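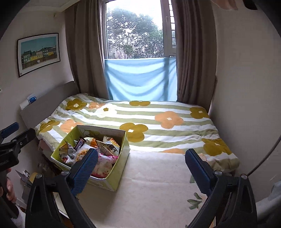
Can I label a box while I'm still filling it, or does it have to be taped shut first? one owner wrote after reading the first version of this guide, adding that the old text seemed to assume everything was already packed.

You can label a box at any stage. The record for a box stays open until you close it yourself, and you can add to it for as long as you like. The steps in this section have been rewritten to say so.

Section 4. Setting Up Your Boxes and Labels

This section covers the Clollum home storage kit: the Polholm label printer, the Lindholm label rolls, and the box list on your phone or computer. Before you begin, you should have finished Section 3 (Charging and Pairing). The light on top of the printer should be steady green.

This revision replaces the one dated January 14, 2020. If your printer has a sliding power switch on the back instead of a button on the front, keep using the older guide.

4.1 Before You Start

You will need:

The printer, charged
One label roll (each roll holds 100 labels)
A phone or computer with the Clollum box list installed
A soft, dry cloth
A pen, for the paper log sheet if you plan to keep one

Note: The starter roll in the carton is a short roll meant for testing. It has the same labels as a full roll. The printer may report "Low roll" as soon as you load it. Press the front button once to clear the message.

Caution: Do not use thermal receipt paper or office labels in the printer. The glue can come off inside the feed path, and cleaning it out is not covered by the warranty.

4.2 Loading a Roll

1. Turn the printer off. Hold the front button until the light goes out.

2. Press the two side tabs and lift the lid. It opens to just past upright and stops. Do not force it further.

3. Take out the empty core, if there is one.

4. Peel the tape strip from the new roll and unwind one label.

5. Set the roll in the bay so that the labels feed from the bottom, with the printed side facing you. The gray guide inside the bay should touch both edges of the roll.

6. Pull the loose end through the slot and close the lid. Press down on both corners until you hear two clicks.

7. Turn the printer on. It feeds one blank label and stops. Tear that label off against the serrated bar, pulling down and to one side.

If two or more blank labels come out, the roll is in backward. Open the lid and repeat step 5.

4.3 Naming Your Rooms

The box list sorts boxes by room. You can rename rooms later, but the old name stays on any label you have already printed, so it saves labels to settle the names now.

1. Open the box list and choose Rooms.

2. Choose Add, and type a name. Names can be up to 18 characters long, counting spaces.

3. Choose a color for the room. The color appears only on the screen. Labels always print in black.

4. Repeat for each room you expect to use.

5. Choose Done.

Short names print larger. "Back bedroom" fits on one line. "Upstairs back bedroom" is too long and will be refused. If you are moving, use the names of the rooms in the new place. Whoever carries the boxes in will be reading the labels there.

Note: Two rooms cannot have the same name, even if one is in capital letters.

4.4 Creating a Box Record

Each box gets a record, and each record gets a number. The number is assigned for you and is never used twice. One household can hold 580 open records. Closed records do not count toward this limit.

1. Choose Boxes, then New.

2. Pick the room where the box will end up.

3. Type a short title. Use the words you would use if you were asking somebody to find it: "winter coats," "baking pans," "tax papers."

4. Under Contents, add as many lines as you want. You may leave this blank and fill it in later.

5. Set the handling mark, if the box needs one. The choices are Fragile, Heavy, This Side Up, and Open First.

6. Choose Save. The box number appears at the top of the screen.

Use Open First for things you will want on the first evening: bedding, a kettle, phone chargers, medicine. We suggest keeping it to a few boxes. A house full of Open First labels is no help.

Caution: Do not rely on the Fragile mark to protect breakable items. Wrap them and fill the empty space in the box. If you are shipping through a carrier, check whether the carrier wants its own fragile sticker as well.

Note: Do not type account numbers, safe combinations, or the word "jewelry" into a title. The title prints on the outside of the box where anyone can read it. Put these details in Contents, which never prints.

4.5 Printing and Sticking the Label

1. With the record open on the screen, choose Print.

2. Wait for the feed to stop, then tear off the label.

3. Check the number on the label against the number on the screen. If they do not match, see 4.8.

4. Wipe the spot where the label will go. Cardboard dust is the usual cause of labels falling off.

5. Peel the backing from one corner. Lay that corner down first and smooth the rest toward the opposite side.

6. Press firmly with the flat of your hand.

Put the label on a side of the box, not on the top flaps. Boxes get stacked, and a label on top is hidden as soon as another box is set on it. If you have labels to spare, print a second copy and put it on the side next to the first, so that one of them shows whichever way the box is turned in the stack. To print a second copy, choose Print again. Both copies carry the same number.

Do not run packing tape over the label. Glare from the tape can stop the phone from reading the code.

Labels hold well on plain and coated cardboard, hard plastic, and painted metal. They do not hold on wax-coated produce boxes, or on fabric bins. For those, punch a hole in the label with the backing still on and tie it to the handle with string.

4.6 Boxes You Keep Using

Some boxes are never really packed away. A box of snack packets, or of batteries and light bulbs, may sit open for months with things going in and out of it. You do not need to record every change.

1. Open the record for the box.

2. Choose Type, then In Use.

3. Under Contents, type a general line such as "snacks" and leave it at that.

4. Choose a reminder if you want one. The box list can ask you to check the box every month, every three months, or once a year. A box set to yearly in May, for instance, will come up again the following May.

5. Choose Save. A small open-box sign now appears beside the title.

In Use boxes are left out of the packing count and do not appear on the moving-day list. To put one back on the list, change its type to Packed.

Note: For food, enter the earliest date printed on any of the packets as the check date. The box list does not track dates item by item.
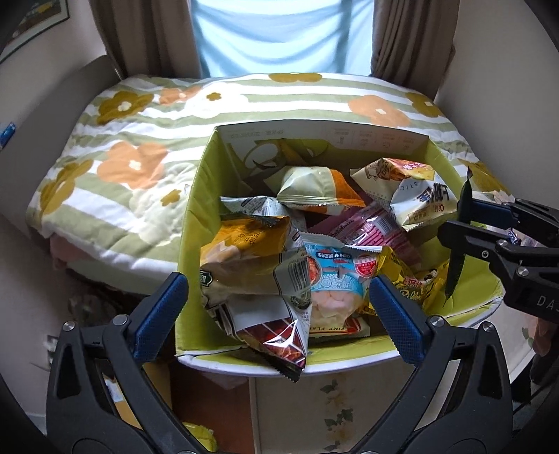
4.7 Sending Boxes to Storage

If you rent space in a Vosberg storage unit, the box list can keep those boxes apart from the ones at home.

1. Choose Rooms, then Add, then Off-site.

2. Type the unit number exactly as it appears on your rental agreement, including any letters.

3. Return to Boxes. Tick each box you are sending.

4. Choose Move To, and pick the unit.

5. Print new labels only if you want the unit number on the box. The old labels will still scan correctly.

6. Print or save the unit sheet. Keep one copy at home and leave one just inside the unit door.

Caution: Do not store food, candles, paint, or aerosol cans off-site. Many units are not heated or cooled.

When you bring a box home, scan it and choose Move To again. Until you do, the list will go on showing it in the unit.

4.8 If Something Goes Wrong

The printer feeds but the label is blank.
The roll is upside down. See 4.2, step 5.

Message 61 appears on the screen.
The lid is not fully closed. Press down on both corners. If the message stays, turn the printer off, remove the roll, and check for a scrap of backing paper caught under the lid.

Message 797 appears on the screen.
The printer and the box list have lost step with each other, and the number on the last label may be wrong. Throw that label away. Turn the printer off, close the box list, and start both again. Your records are not affected.

The phone will not read a label.
Move to better light and hold the phone level with the label. If the code is scratched or creased, type the box number in the search bar and print a new copy.

A label has fallen off and you don't know which box it came from.
Look in the box, then search the list for one thing you found in it. This works only if you filled in Contents — even a single line is usually enough.

The print is faint.
Charge the printer. If it is still faint after a full charge, clean the print bar with the dry cloth while the printer is off and cool. Do not use water or alcohol.

4.9 Closing a Record

When a box has been unpacked and you don't plan to use it again:

1. Scan the label, or search for the box number.

2. Choose Close.

3. Confirm. The record moves to History, where you can read it but not change it.

4. Peel off or cross out the label before you pass the box on or recycle it.

If you mean to reuse the box for something else, close the old record first and then create a new one as in 4.4. Stick the new label over the old one so that it covers the code completely.

Continue to Section 5, Sharing the List With Your Household.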